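Drasora students put the grippers to work at the sink

Posted April 17, 2021 in Clubs and Projects

Quick one from the robotics club as we've had a few people ask what the second years have been up to all term. Short answer, cups.

The Inenico project (named after the team's first group chat, don't ask) is now past the halfway mark. Idea is simple enough. Students do ordinary kitchen jobs with a pair of hand-held grippers instead of their fingers, the cameras record it, and the recordings get used to teach a robot arm the same jobs. The arm itself is still in bits on the bench in Reden building and will be until the new motor boards come.

So far 135 recordings saved and checked. Target for the end of term was lower than that so well done all. Of the 14 students signed up, 11 have done at least one full session at the sink, the rest are on software and are apparantly happier there.

What they've been doing: picking up a cup, moving it across the counter, putting it down again upright. Sounds like nothing. Try it with no fingertips. You can't feel the cup at all, so you go by eye, and the first few goes everyone squeezes too hard or lets go too early. Plastic cups only for now, after a long talk about mugs.

Teodoro Macaraeg, who runs the club, was pleased with the pace. "First week they were doing one good pick-up in ten minutes. Now they argue over whose turn it is," he said. "The thing I keep telling them is slow down near the cup. A rushed recording teaches the arm to rush."

Biggest headache has been the marker cubes. These are the black and white patterned blocks on the grippers, which the software uses to work out where each hand is. Turn your wrist too far and it loses them, and the recording is no good. The team lost 19 recordings that way before the Slaoui group (three second years, named after their table) wrote a little checker that beeps when a marker drops out. The beep is very loud. It is being looked at.

Second headache, cables. A lot of them, and they go everywhere. Longer term the team would like to go wireless but that is a money question and not for this term.

Next up is two-handed work. One gripper holds the cup, the other does something useful, rinsing maybe, or stacking. Nobody has managed a stack yet that anyone would want recorded. Sessions carry on at the usual time, sign up on the sheet by the door and please put your name against a slot you can really make. Wear short sleeves or roll them up, long cuffs snag on the wires.

There will be an open session for parents and the first years in September, when the arm should be built and, fingers crossed, moving. Anyone who wants to help with the build before then should see Teodoro. Soldering helpful but you can learn it here. We are also after more plastic cups in differnt sizes and colours, bring them clean please.

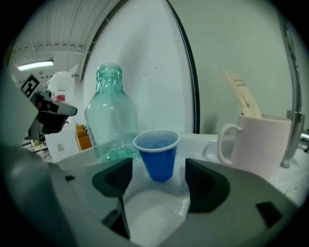
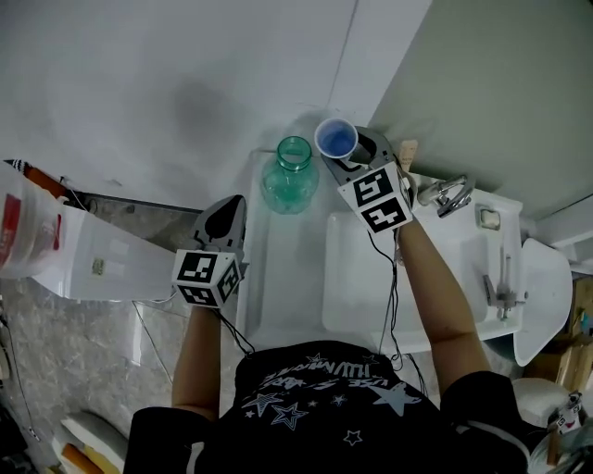
Cup work at the sink: between the gripper fingers in the first picture, held in the right-hand gripper in the second.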